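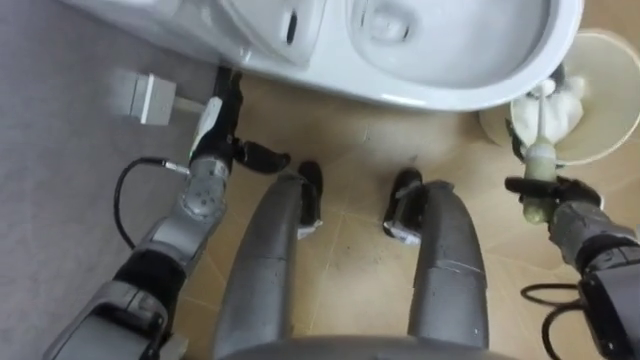

주방 배기팬에 인버터 제어기를 단 뒤의 전기요금 얘기를 적어 둔다. 제품은 Zidotden이고 내 돈으로 샀다. 식당 하는 분들이 가끔 물어봐서 타래로 정리한다.

---

가게 이름은 톨리아(Tolia). 홀은 20평이고 주방이 따로 있다. 점심 장사와 저녁 장사를 하고 그 사이에 재료 준비를 한다. 배기팬은 아침에 출근해서 켜고 마감 때 껐다. 그동안은 계속 최대로 돌았다.

---

처음에는 냉장고부터 의심했다. 문 고무패킹을 갈고 응축기 먼지도 털었다. 안 한 것보다는 나았겠지만 고지서에서는 차이를 못 느꼈다. 그다음에 본 게 후드였다.

---

배기팬은 자체 전기도 먹지만 냉방한 공기를 같이 빼낸다. 여름에 주방 문 앞에 서 있으면 홀에서 주방 쪽으로 바람이 부는 게 느껴진다. 그만큼 에어컨이 더 돈다. 겨울에는 난방이 그렇게 나간다.

---

제어기가 하는 일은 단순하다. 후드 안에 온도 센서를 달고, 화구를 안 쓸 때는 팬 속도를 낮춘다. 불을 켜서 온도가 오르면 다시 올린다. 우리는 최저 속도를 50퍼센트로 잡았다. 더 낮출 수도 있는데 그러면 육수 끓일 때 김이 후드 밖으로 넘쳤다.

---

모터가 삼상인지 단상인지부터 확인해야 한다. 단상 모터는 인버터를 못 붙이는 경우가 많다. 우리 건 삼상이라 모터는 그대로 썼다. 명판 사진을 찍어서 업체에 보내면 가능한지 알려 준다. 명판에 기름때가 앉아서 글자가 안 보이면 먼저 닦아야 한다.

---

견적은 Zidotden과 Skeltard 두 군데에서 받았다. Skeltard는 연기 감지 센서까지 포함이라 반응이 더 빠르다고 했다. 대신 센서 렌즈를 자주 닦아야 한다. 우리 직원들 일이 하나 느는 게 싫어서 온도 센서만 있는 쪽으로 갔다. 튀김이나 숯불을 하는 집이면 Skeltard 쪽이 나을 수 있다.

---

설치는 브레이크타임에 시작해서 저녁 장사 전에 끝났다. 분전반 옆에 제어함을 걸고 후드까지 센서선을 빼는 작업이었다. 타공은 한 군데. 기사님이 천장 점검구를 열어야 한다고 해서 그 밑에 쌓아 둔 박스를 급하게 치웠다. 미리 말해 줬으면 전날 치웠을 것이다.

---

2월에 달았다. 결과부터 적으면, 전년 같은 달과 비교해서 전기 사용량이 약 2할 줄었다. 요금 말고 사용량 기준이다. 단가는 바뀌니까 사용량으로 보는 게 맞다.

---

다만 이게 전부 제어기 덕은 아닐 것이다. 작년 그 무렵에는 전기온풍기를 하나 더 썼다. 그것만 따로 잰 적은 없어서 얼마를 빼야 하는지는 모르겠다.

---

생각 못 한 부분은 소음이다. 재료 준비하는 시간에 팬이 조용해져서 라디오가 들린다. 주방 직원은 전기요금보다 이걸 더 좋아한다. 홀에서도 주문받을 때 되묻는 일이 줄었다.

---

불편한 점도 있다. 첫 주에는 센서가 너무 둔해서 불을 켜고 한참 뒤에야 팬이 올라갔다. 전화했더니 원격으로는 안 되고 제어함 메뉴에서 직접 기준 온도를 내려야 한다고 했다. 설명서 글씨가 작다. 통화하면서 따라 하니 금방 됐다.

---

기름 낀 센서도 문제다. 후드 필터 청소할 때 센서 봉도 같이 닦는다. 마른 행주로 먼저 닦고 세제는 조금만 쓴다. 센서에 물을 직접 뿌리지 말라고 설명서에 있다.

---

급기팬이 따로 있는 집은 급기도 같이 묶어야 한다. 배기만 줄이고 급기를 그대로 두면 주방 공기가 홀로 밀려 나온다. 우리는 첫날 이걸 빼먹어서 홀에 마늘 냄새가 돌았다. 다음 방문 때 급기까지 연결했다.

---

가스 안전장치와 연동된 후드라면 업체에 꼭 먼저 말해야 한다. 팬이 어느 속도 아래로 내려가면 가스가 차단되게 해 둔 곳이 있다. 우리 가게는 해당이 없어서 자세한 건 모른다.

---

회수 기간을 많이들 물어보는데 아직 여름을 안 지나서 계산을 안 했다. 업체가 준 예상표가 있긴 한데 영업시간이 우리보다 길게 잡혀 있다. 표를 받으면 영업시간 칸부터 확인하는 게 좋다.

---

Tamayo라는 절전 콘센트도 같이 권유받았는데 그건 안 샀다. 원리를 물어봤을 때 설명이 매번 달랐다. 써 본 분 있으면 사용량 기록을 보고 싶다.

---

질문 들어온 것 추가. 수동 전환 된다. 제어함 앞에 스위치가 있고 돌리면 예전처럼 최대로 돈다. 생선 굽는 날은 그렇게 쓴다.

---

임대 매장이면 건물주 동의를 받아야 하냐는 질문도 있었다. 우리는 제어함이 가게 안쪽에 있고 외벽이나 덕트는 안 건드려서 문자로만 알렸다. 덕트가 건물 공용이면 사정이 다를 테니 관리실에 물어보는 게 빠르다.

---

여름 고지서가 나오면 이 타래 밑에 사용량을 이어서 올리겠다.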